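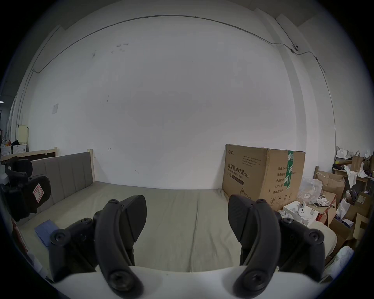

4.3 Beds that have stopped being beds

The coding scheme set out in Section 3 gives every horizontal surface a primary use, and for most furniture this caused little argument. Shelves hold things. Tables hold things and occasionally plates. The trouble began with beds, sofa beds and the wide padded objects that sit between the two, which the Flerbridge diaries treat with a flexibility that our first codebook did not foresee. Of the 607 diary entries, those concerning a soft surface took the longest to code and produced most of the disagreement between coders, some of it conducted in the margins in capital letters.

Figure 4 gives two views of one such surface. It is long and pale, with a padded upright panel along one side and a wooden post at the end of that panel, and we have seen it called a bed, a daybed and "the soft one" by people who had all been given the same instructions. At the far end, by the wall, is a large cardboard box whose printing says that it is for N95 protective masks. Whether it still holds masks we can't say, and the box has no duty to tell us. Large cartons of sound construction tend to outlive their first contents, and the Nellard inventory (our name for the object list in Appendix B) codes them by position and size, leaving the printed claim in a separate column marked "alleged."

The carton matters to the argument for a dull reason. It is big. A small object on a mattress can be moved by a person who wants to lie down, and diary keepers report doing this with a sweep of the forearm that we coded as "clearing," generously. A large box needs somewhere else to go. In the room in Figure 4 the likely candidates have been spoken for: cardboard boxes and paper bags are already piled to the right of the bed, and the white cabinet at the back carries a heap of its own. We call this condition saturation. It describes a room in which every move requires a second move, and it is the best single explanation we have for objects that stay put for 8 months while everyone agrees that they should not.

Textiles behave differently. A folded blue cloth lies near one edge of the mattress in Figure 4a, and a cream and yellow one is bunched by the box in Figure 4b. The scheme treats folded and bunched cloth as separate codes, on the theory that folding signals intent. 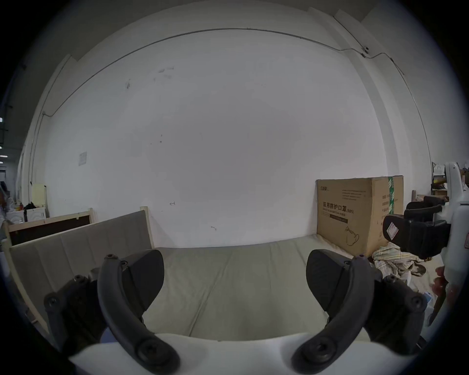 The theory has held up only in part. In the diaries, folded items were more often described as "going somewhere," yet the somewhere was seldom named, and several folded items appear in entry after entry with their creases intact. Bunched cloth, which we had expected to linger, was often gone by the following entry. One diary keeper explained that a crumpled blanket is in use and a folded one is furniture. We adopted this as a coding note and have not been able to improve on it.

Entries from December were harder still. Parcels arrive, guests are threatened, and surfaces change use twice in an afternoon. We kept these entries in the sample and flagged them, as dropping them would have produced a tidier dataset about a month in which no one was tidy.

Cables were coded last and with least enthusiasm. A tangle of white cables sits beside a white box in Figure 4a, and under our rules the tangle is a single item. An earlier version of the rules asked coders to separate cables by end point. It was withdrawn after the pilot, along with one of the coders.

We use cookies to improve your reading experience. Accept all | Manage preferences

Agreement on soft surfaces rose once we stopped asking what a bed was for and asked what would have to be moved before anyone could sleep on it. The revised question was applied in Prono to all 29 rooms, including those coded under the old scheme. Section 4.4 reports the same procedure for chairs, where the results are worse.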